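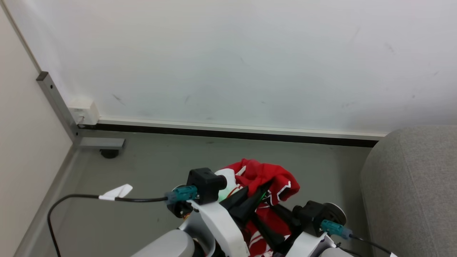
Equipment planning: the two-arm station and what comes next

4 min read

The equipment request for the coming year has to be in by the end of July, and the biggest line on it is the garment handling station. Several people at Condham have asked what is in the request and why it looks different from last year's. Teun Willems has put the numbers and the open questions together, and this item is the short version.

Last year we budgeted for the arms and very little else. The arms came in on price. Everything that goes with them did not, and by spring we were moving money out of the travel line to pay for cables, spare fingertips and a second emergency stop. This year the request is split into three parts: the station itself, parts that wear out, and the hours to keep it going. Each part has its own line and its own owner, so a shortfall in one shows up before it eats another.

The station. We are asking for one more two-arm setup, matched to the one we have. Two suppliers quoted. Coppens offers the same arms with a lead time of 11 weeks. Skavow is cheaper per arm but uses a different wrist connector, and we would need new gripper mounts and a separate set of cables. Once those are added, the gap between the two quotes is small. We would also be keeping two kinds of spares on one shelf. Teun's recommendation is Coppens, and unless someone raises an objection by Friday that is what goes in.

Grippers. Most of what we handle is soft: jerseys, jackets, towels, pillowcases. The long, narrow fingers are the right shape for picking up a fold, but a printed jersey is a different job from a plain towel. Lettering can make the cloth stiffer in patches, and a fold that runs across a letter doesn't always go where a fold in plain fabric would. We looked at suction and at a wider soft pad. Suction is out for this kind of cloth. The wider pad is worth a trial, and there is money in the request for one pair.
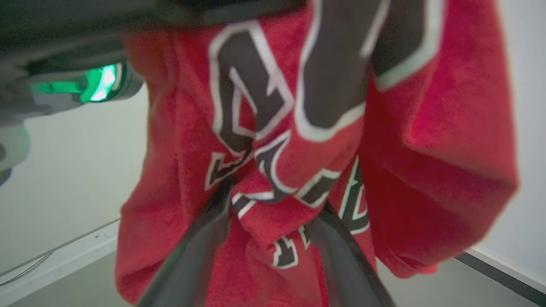
Fingertips are the part people forget. We replaced 47 of them last year, mostly for worn edges, and we ran out twice. At Grellness they buy tips in boxes of 200 and get a better price, but they run more stations than we do and the box would last us past the point where the design might change. The request has a smaller order, placed twice, with the second one held until January.

Cables. Please budget for these as a consumable. A cable that bends every time the arm moves is going to wear out, and the connector end usually goes first. We want two full spare sets on the shelf for each station, labeled before they go into the drawer. The unlabeled ones cost us most of a morning in March when a good cable was swapped out for a bad one.

Garments. This has never had a line before. People have been bringing in clothes from home, and that was fine for getting started, but we now have 319 items on the list and a lot of them are near duplicates. We need more variety in weight and trim, more items with zippers, and some in children's sizes. Secondhand is fine. The amount is modest and Teun will handle the buying.

Floor space. The second station will not fit beside the first without moving furniture. We need room to walk behind the arms and a clear reach to the stop button from both sides. There is also the question of outlets. Facilities would prefer that we not run extension cords across the walkway, so a new outlet may have to come out of our budget. We don't have a price for that yet – the request carries a placeholder.

Hours. Setup on the first station took much longer than the supplier's estimate, mainly in calibration and in sorting out the cameras. We have doubled the setup time for the second one. There is also a half day each month for checks on both stations, which until now has been done in gaps between sessions or skipped.

Two things were left out. The mobile base is postponed until we know whether the fixed stations are busy enough to justify it. The service contract is also out for now – the price was high and most of our faults last year were ones we fixed ourselves.

The full sheet is in the shared planning folder, with both quotes attached. Send comments to Teun by noon on Friday. If you want something added, please include a price.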